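Open Boxes and the Case Against Lids

Storage advice tends to begin with the lid. Stacking depends on it, dust is kept out by it, and most catalogues price the box and lid as a set. My view is that for anything used more than once a week, the lid should be left in the shop.

I kept a tally at home from January to April. Two rigid boxes of the same size stood side by side, one lidded, one open. The open box was used 427 times and the lidded one 244, although both held the same sort of thing: wrapping paper, cloths, spare bags. Items meant for the lidded box were left on top of it 13 times. On the open box there was no top to leave them on.

The objection is appearance. Sendlow and Betier both sell the closed box as the tidy one, and a shelf of closed boxes does look calmer. I accept that for winter bedding. For daily items the calm is paid for in handling – two extra movements each time, and a free surface on which to put the lid.

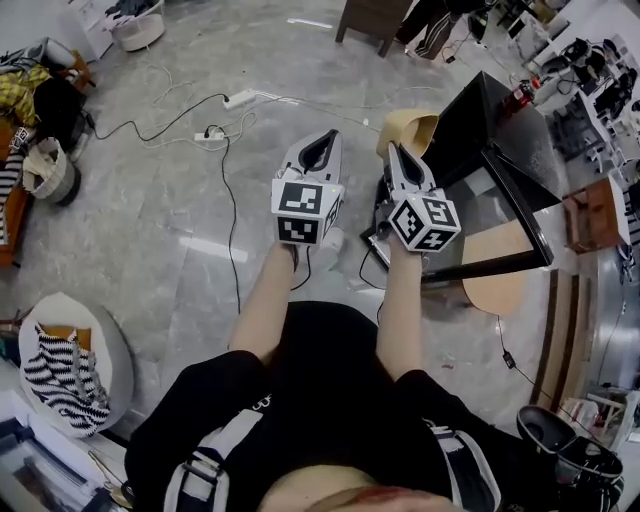
Should paper and fabric be folded before they go into an open box? Only if the box is shallow; in a deep one, crumpled items can be pushed down and will stay below the rim.

Depth therefore matters more than the lid. I would buy 14 inches deep at most, with a stiff rim, and put the money saved towards a second box.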